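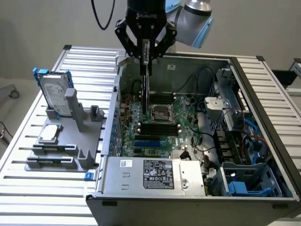 A tower lying open on its side, with the memory slots either side of the processor socket.

Keeping an old family computer going

Our big tower at Lerkwood has been humming away under the stairs for more years than I care to admit, and every July, when the house gets stuffy, it starts to sound like a hairdryer. A good clean usually settles it down, and it costs next to nothing!

Shut it down properly, switch off at the wall and pull out every lead (I stick a scrap of masking tape on each one with its name, having once spent a whole evening with no sound). Press the power button once afterwards to drain what's left. Then carry it to a table with good light and lay it down with the removable panel facing up.

For the dust, a soft, clean paintbrush does nicely, the sort you'd use for watercolours. Work from the top down and hold the fan blades still with a finger while you brush them. Please don't be tempted by the vacuum cleaner, as the nozzle can build up static. A can of air is lovely for the corners, in short puffs, with the can upright.

If you're adding memory while you're in there, touch a bare metal part of the case first, and hold the stick by its ends. There's a little notch along the bottom that has to match the bump in the slot, so if it won't go, turn it round before you push any harder. Ours takes a firm press at both ends until the clips close.

Screws go in an egg box, one cup for each place they came from. I used to use a saucer, until the cat found it.

One more thing, about where the machine lives. Mine stood straight on the carpet, drinking up fluff, until I put it on an old bread board with four cork feet glued underneath. It's been much quieter since, and I can get the hoover nozzle right up to it without knocking the leads.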